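Fladthorpe water rates going up in June

5 April 2026

Water bills in Fladthorpe go up in June, the town said. Base rate rises to 70 dollars a quarter. First change in years – and not a popular one.

The increase covers 1,347 homes on the Vorik main, the oldest pipe in town. Leaks there all winter. Shops on Drakos Street pay the new rate to.

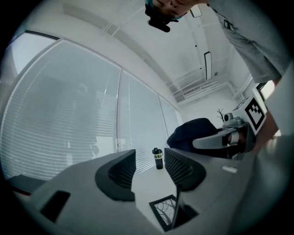 Work on the main starts the same month. Expect low pressure mornings, some road closings near Lident Park. Notices go out by mail befor then. Questions – call the water office.

Recent items
Lident Park lot to be repaved
Library book sale brings in $2,168
Drakos Street parking rules change

Contact us | Copyright Fladthorpe News | Back to top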